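## 3. Why old brick walls hold damp

I got into this because of my own kitchen, I admit it. One wall in our place on Ayala Street stayed cold and clammy well into June, and the builder kept blaming the paint. So I read up on pores (as one does) and ended up with 80 wall readings from the Dranitgate terraces.

Brick is full of tiny holes, and water creeps up them all by itself.
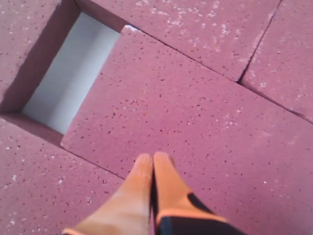 How far it creeps depends a lot on the mortar, and that surprised me! Lime mortar lets a wall breathe out again. Hard cement mortar keeps the water in the brick, where it sits and pushes salts toward the inside face. I took my readings at two heights, 10 and 100 centimeters above the floor, and the lower one was wetter in nearly every house with cement joints.
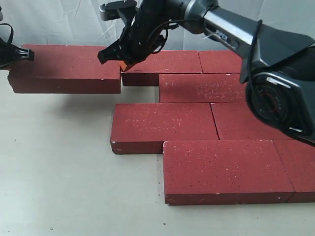
**Figure 6.** Red bricks on a pale gray floor, one lifted at its left end.

I should say that the Mutance houses muddy things a bit, as several were repointed on one side only and I had to guess where the old joints stopped. I left them in anyway. Dropping them changes the averages very little, and I'd already spent a wet week crawling along those baseboards with a meter.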